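Zostora
Posted in April by Zostora
14 posts

We use cookies to remember your settings. By carrying on you accept them. OK

1/ I've been doing a batch of chopping once a fortnight so that weeknight cooking takes less time. A few people asked how, so I'm putting it in a thread. It's mostly a knife, a board and a tub.

2/ The kitchen in the Norkusbridge flat is small. The only decent stretch of worktop is under the window, so everything happens there. I clear the kettle and the bread out of the way first.

3/ Peel everything before you chop anything. I used to peel and chop as I went and ended up with papery bits in the food. Skins go straight in the compost caddy.

4/ Ginger: scrape the skin off with a teaspoon. Garlic: press each clove under the flat of the blade and the skin comes away.

5/ A cleaver is worth having for this even if you never go near a bone with it. It's wide, so it doubles as a scoop. I keep my index finger along the flat of the blade and my thumb low down near the handle – it stops it twisting.

6/ Chop in small heaps. Do one, push it aside, start the next. If you try to do the lot in one go it slides all over the board and you miss the big bits in the middle.

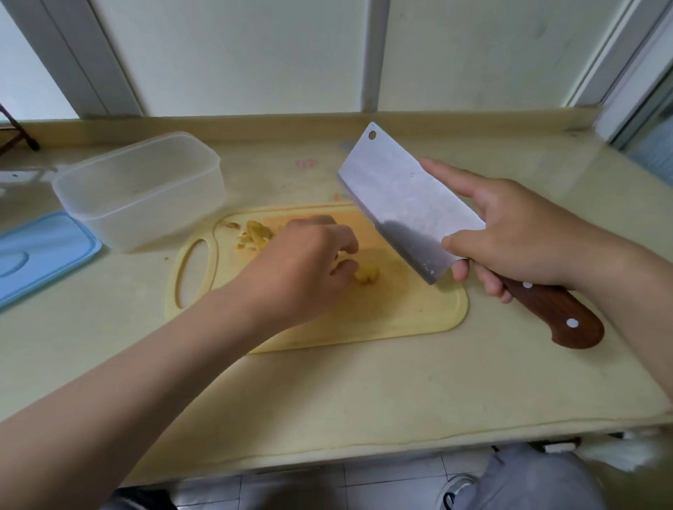 7/ Get the tub out before you start. You don't want to be hunting for the lid with sticky hands. Mine is a plain see-through one with a light blue lid, and both sit on the worktop to the left of the board.

8/ Scrape with the back of the blade, never the sharp edge. It blunts the knife and it drags bits of plastic up off the board.

9/ On boards: yes, the pale yellow one is stained. It's scratched as well. I've tried lemon, bicarb and leaving it in the sun. The sun did the most, but it didn't do much. I've stopped bothering and just scrub it with hot water and washing-up liquid.

10/ I bought the board from Hirvonen for £2 when they were clearing the shelves. The hole at one end means it can hang on the hook by the sink and dry properly, so I'd get the same kind again.

11/ Storage. What I'll use in the next 2 days goes in the fridge with the lid on. The rest goes in the freezer the same evening. I don't leave chopped garlic sitting in oil, you can look up why.

12/ For the freezer I spread it thin in a bag, press it flat and score lines across with the back of a knife. Then you can snap a piece off and drop it in the pan from frozen.

13/ Last batch was 62 pieces once I'd snapped it all up, each one almost a teaspoon. I only counted to see how long it would last. It's still going, mainly because I had a cold and lived on toast for a week.

14/ Someone asked about sharpening. I use a cheap whetstone from Privon, a few strokes each side before I start. Dry the blade straight after washing and don't leave it in the bowl. Onions next time, if I can face them.

Get new threads by email. Enter your address to subscribe. You can unsubscribe at any time.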